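Itel – Cellule bimanuelle Brotmont
Patins de préhension et entretien courant des pinces

Accueil > Équipements > Cellules de manipulation > Brotmont > Entretien

Réf. kit patins : BR-54
Compatibilité : cellule Brotmont à deux bras, pinces parallèles à doigts articulés
Disponibilité : sur stock

Présentation

La cellule Brotmont est destinée aux tâches de manipulation domestique : dépoussiérage d'étagères, rangement, tri d'objets de petite taille. Elle comprend deux bras montés de part et d'autre d'un plan de travail, deux pinces à patins souples interchangeables et un poste de commande déporté. La présente page traite du réglage des pinces, du remplacement des patins et du contrôle périodique. Pour l'installation mécanique des bras, se reporter au manuel livré avec la cellule.

Patins souples

Les patins du kit BR-54 sont moulés en élastomère vert et se montent sur le doigt par queue d'aronde, avec une vis de blocage M3. La surface de contact est plane. Elle convient aux manches plats, aux boîtes et aux textiles. Pour les manches ronds d'un diamètre inférieur à 10 mm, Urkent propose un patin rainuré qui se monte sur la même embase.

Un patin neuf présente un film de démoulage qu'il faut retirer à l'alcool isopropylique avant la première prise. Ne pas utiliser d'acétone ni de solvant chloré. Laisser sécher à l'air libre, pince ouverte.

Prise d'un outil à manche

Sur un outil long et léger, plumeau ou brosse, la prise se fait d'une seule pince, l'autre restant ouverte à l'écart. Le patin peut être orienté en biais par rapport au manche, ce qui augmente la longueur de contact et limite la rotation de l'outil lorsque la tête rencontre un obstacle. L'effort de serrage se règle dans le menu Pince > Consigne. La valeur d'usine est de 35 N. Elle suffit pour un manche rigide en plastique lisse ; au-delà, l'usure du patin s'accélère sans gain de tenue.
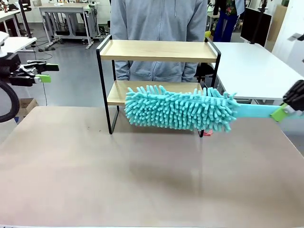
La hauteur d'approche se définit par rapport au plateau inférieur du meuble, non par rapport au plan de travail. Prévoir une marge égale à la moitié de l'épaisseur de la tête de l'outil. Les meubles légers doivent être calés ou lestés si l'effort latéral dépasse le seuil d'adhérence de leurs pieds. Après tout déplacement du meuble, refaire la prise d'origine.

Remplacement des patins

Durée : 10 minutes par pince. Outillage : clé Allen de 2,5, chiffon non pelucheux, alcool isopropylique.

1. Placer le bras en position de maintenance et couper la puissance au coffret.
2. Ouvrir la pince à la main jusqu'en butée.
3. Desserrer la vis de blocage d'un tour et demi, sans la retirer.
4. Faire coulisser le patin vers l'extrémité du doigt.
5. Nettoyer l'embase et vérifier l'absence de bavure sur la queue d'aronde.
6. Engager le patin neuf, amener en butée, resserrer à 0,6 Nm.
7. Remettre sous puissance et lancer l'étalonnage d'ouverture.

Les deux patins d'une même pince se remplacent ensemble. Un montage dépareillé décale le centre de prise et fausse la mesure d'effort.

Contrôle périodique

Toutes les 400 heures de fonctionnement : jeu des articulations de doigts, serrage des axes, état des patins, cheminement des câbles au poignet. Les axes métalliques des biellettes ne se graissent pas. Un dépoussiérage à la soufflette, pression réduite, suffit. Les fibres textiles prises dans les articulations se retirent à la pince brucelles, puissance coupée.

Défauts fréquents

E12, ouverture incomplète : corps étranger dans une biellette ou étalonnage absent.
E17, glissement détecté : patin encrassé ou consigne trop basse.
E21, écart de symétrie : patins dépareillés ou vis de blocage desserrée.

Pièces associées

Patin rainuré Urkent, la paire
Embase de doigt Sandberg, gauche ou droite
Jeu de vis M3 avec freinage

Depuis novembre, les embases Sandberg sont livrées ébavurées. Les embases antérieures restent compatibles.

Support technique Itel : Pantelis Margaritis, service pièces et maintenance. Indiquer le numéro de série du bras dans toute demande.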